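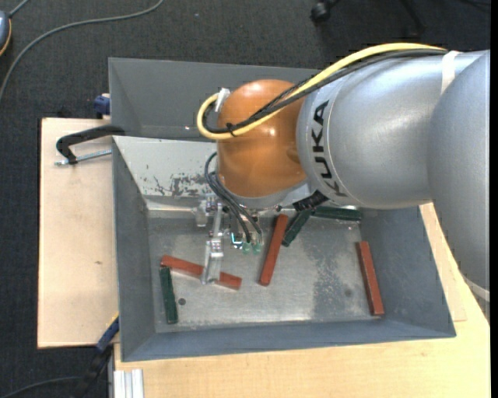
Clevgate öffnet im November die Bauklotz-Werkstatt in Undavthorpe

Undavthorpe. Wer als Kind stundenlang auf dem Teppich gesessen und Türme gebaut hat, der weiß, wie gut sich ein ordentlicher Klotz in der Hand anfühlt, und genau diese Freude möchte Clevgate nun mit möglichst vielen Familien, Kindergärten und Schulen teilen. Im November öffnet die neue Bauklotz-Werkstatt in der alten Tredside-Halle ihre Türen, und wir freuen uns wirklich von Herzen darauf!

Auf 2128 Quadratmetern wird künftig gebaut, sortiert, gestapelt und natürlich auch wieder eingeräumt. Zur Eröffnung liegen 3000 Klötze bereit, dazu viele Kisten und Metallwannen, in denen nach dem Spielen alles wieder seinen Platz findet. Die Grundausstattung stammt aus der Reihe Malhotra, die viele unserer treuen Kundinnen und Kunden (und inzwischen oft auch deren Enkel) bereits aus dem heimischen Kinderzimmer kennen.

Für Kinder ab zwei Jahren gibt es einen eigenen Bereich mit niedrigen Tischen. Gruppen melden sich bitte vorab an, Familien kommen einfach vorbei. Geöffnet ist täglich von 10 bis 18 Uhr, der Eintritt ist im ganzen Eröffnungsmonat frei. Kaffee, Tee und selbst gebackenen Kuchen gibt es im Vorraum, Kinderwagen können dort ebenfalls abgestellt werden.

Pressekontakt: Clevgate, Öffentlichkeitsarbeit, Tredside-Halle, Undavthorpe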